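# Hand-held grippers: your questions about the April pinch fault

Hello, and thank you for writing in! So many of you sent the same handful of questions after the Prulham notice that I've put my answers in one place. - Benvinda Nogueira, Birnari support desk

**What went wrong, in plain words?**

On some grippers the jaws closed on their own after being left wide open. The spring that holds them back can slip off its seat, and then the two arms swing in together, pads first. It isn't a hard bite, but two people reported a nipped finger and one reported a torn pillowcase, and that was plenty for us to ask everyone to stop and check.

**Does it matter that we only use ours for bedding?**

I'm afraid it does, and bedding may be where you'd meet it first. Folding blankets means opening the jaws all the way, over and over, and the fault only shows up from the fully open position.

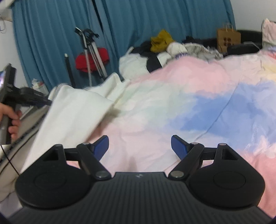

A thick blanket also tempts you to reach in with your free hand and feed the fabric to the pads, which I completely understand (I've done it myself, more than once!). Please let go of the trigger and lay the gripper down before you touch the cloth.

**How do I know if mine is affected?**

Look at the batch number on your packing slip. Batches 16 and 52 are the ones we want back. If you've lost the slip, write to us anyway and we'll look up your order - it's no trouble at all.

**Is there a test I can do at home?**

Yes, and it takes a few minutes. Lay the gripper on something soft, keep your fingers well away from the arms, and open and close it 100 times with nothing in the jaws. If it closes by itself even once, switch it off and set it aside.

**What if two of us are working on the same bed?**

Keep to your own side and say out loud when you're about to reach across.

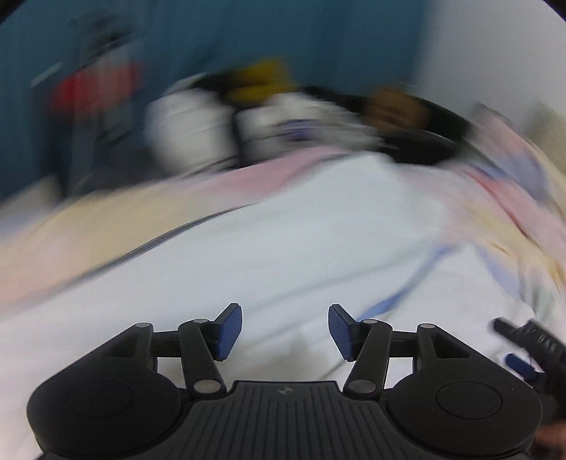
One of the nipped fingers belonged to a helper who was smoothing a sheet near somebody else's open jaws, so it's worth agreeing on this before you start.

**Can I fix the spring myself?**

Please don't. The Dimton repair bench has the proper tool for it, and a spring that's been pried back by hand tends to slip again.

**Will my recordings from before the notice still count?**

They will. Keep uploading to Millet as usual, and if the jaws closed by themselves partway through, just add a note saying so.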